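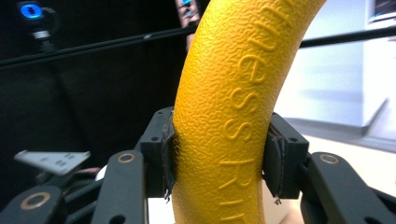 Getting Hoses, Rings and Odd-Shaped Things Under Control

Bins are easy to buy and easy to fill with the wrong things. Most of the mess in our utility room came from items that don't stack: garden hose, extension cords, exercise rings, vacuum attachments, a coil of drain tube nobody wanted to claim. These are the habits that stuck after one long February of sorting.

Sort by shape first

Ignore what the thing is for. Put flat things with flat things, long things with long things, and anything round or curved in its own pile. Curved items waste the most space in a bin, so deal with them before you buy any containers.

Hang what loops

A hose or cord holds up better on a wide hook than a nail. A nail puts all the weight on one spot and you get a kink there. An old coffee can screwed to the wall on its side works well, and you can keep the nozzle inside it. Drain a garden hose before you hang it. Lift the middle over your shoulder and walk toward the open end.

For extension cords, coil them the same direction every time and tie with a strip of old bicycle tube. Tape over the tie causes a sticky mess by summer.

Pick bins by the shelf

Measure the shelf depth and write it on your hand if you have to. Leave an inch or two at the front for your fingers. Open bins are fine for anything you use every week. Lids are for holiday things and spare parts, and for anything stored near the dryer, where lint gets into everything.

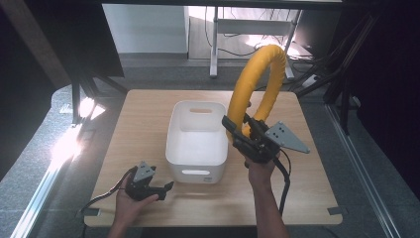
Plastic bins crack at the corners when they're overloaded in a cold garage. Keep paint and tools low, in something tougher, and save the light bins for cloths, sponges and gloves. My neighbor Hala Tahiri lines hers with a cut piece of old shower curtain, and it wipes clean in a minute.

Cleaning grippy surfaces

Textured rubber and plastic hold on to dust. Mix a teaspoon of dish soap into a quart of warm water and go over it with a soft nail brush. Rinse and let it dry in the shade. Don't use furniture polish or anything oily on something you need to hold on to. If it still feels tacky when dry, wash it again - usually there is soap left in the texture.

Labels that stay put

- Wipe the spot with rubbing alcohol and let it dry before you stick anything down.
- Print large. You should be able to read it from the doorway.
- Put the label on the short end if the bin goes in sideways.
- Masking tape and a marker will do for the first month, until you know what really lives in there.

Once a season

I set a kitchen timer for 20 minutes and do one shelf. Anything broken goes out that day. Spare washers and hose clamps go in a jar with a screw top, and the jar goes next to the faucet tools.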